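Lellik parallel gripper finger set – review after one season on a towel cell

Reviewed 22/06/2026 by Wekesa Langat

Rating: 4 out of 5

The Lellik set is a pair of flat replacement fingers with a mounting plate, eight screws, two shims and a setup card. I bought it for a single-arm cell that picks crumpled towels off a felt-covered table. The fingers it replaced came from Sopacua and were fine on boxes. On cloth they tended to take one layer at the hem and drop it halfway through the lift.

Installation took 30 minutes, most of it spent on the old screws. Park the arm with the wrist pointing straight down, cut power to the gripper, and support the fingers before the last screw comes out. The card gives the tightening order but leaves out the torque, which is in the PDF on the Skaltum site. Skaltum is the distributor and answered my email the same day.

Both fingers have to be set parallel before the gripper is homed. I closed them on the thinner shim and checked for drag at the tip and at the root. The left one needed a second try. After homing, the tool center point has to be taught again. The new fingers are longer than the Sopacua pair, and the old value will drive them into the table.

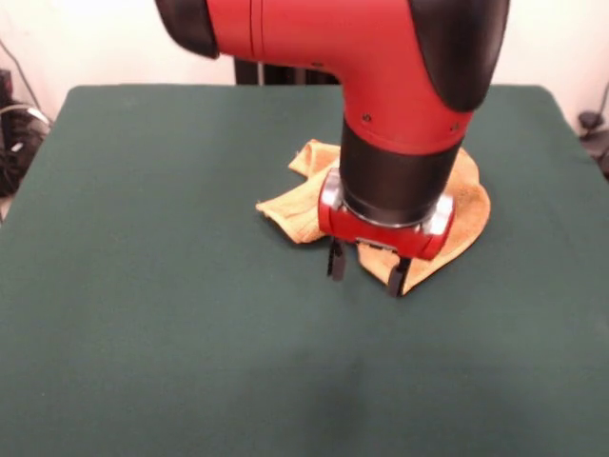
Approach height matters more than grip force on this kind of work. With a tip too high, the fingers close over the top of a fold and slide off. With a tip too low, they drag on the felt, and the force limit stops the arm. I lowered the approach in small steps on a bunched towel until the arm faulted, then backed off 2 mm. Grip force is at 30 percent. At 80 percent the hold was no better and the pads marked the cloth.

Lint is the main upkeep. It packs in behind the pads and along the finger slides, and the first sign is a slow close. Chin-lung Wu, who runs the late shift, brushes the slides out every 20 hours of run time and wipes the pads with a dry cloth. Do not use compressed air here – it pushes the lint further into the housing. We also check the mounting screws every 100 hours. One had backed out a quarter turn in March and none have since.

Pad wear is even so far. Spare pads come in pairs and slide in from the tip end without taking the finger off. The Indbridge pads have the same outline but are thicker, so the shim check and homing have to be repeated if you swap between them.

Against it: the printed card is too thin on detail, the shims are unmarked, and the screw heads round off easily with a worn driver. I replaced mine with better ones from stock.

I would buy the set again for cloth. For rigid parts the Sopacua fingers cost less and do the job.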